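Two Hands, One Morning Routine

At Patberg's shop the handheld grippers come out of their case before the lights are fully up. The firm collects hand motions for Nilano, whose arms are later taught from them, and the pair in use this June is a Nakulance set that has done 4,000 cycles since it was last rebuilt.

Setup takes 9 minutes. The operator puts on the harness, snaps both buckles and pulls the shoulder straps snug, then picks up a gripper in each hand. The fingers are squeezed shut and let go several times. If one side drags, the pivot is wiped and given a drop of Koval oil, never more, since it creeps under the black padding and loosens the glue.

The marker squares get the closest look. A scratch or a greasy thumbprint on the pattern can spoil tracking for a whole session, so they are cleaned with a dry cloth and replaced once a corner lifts. Left and right carry different patterns. Last winter two were swapped during a repair and 139 recordings had to be thrown out.

Padding wears fastest. The shop's log has 1,186 entries, and most of them concern the inner faces of the fingers. New strips are cut on a Monday, pressed on and left overnight under a clamp.

After that the work is plain repetition: close on a part, lift it, set it down, open. The spare set stays charged on the shelf.
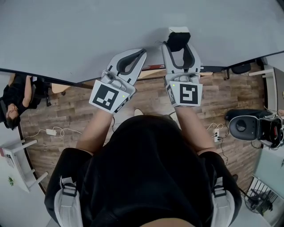 The right-hand gripper closed on a part at the table, with the left held open.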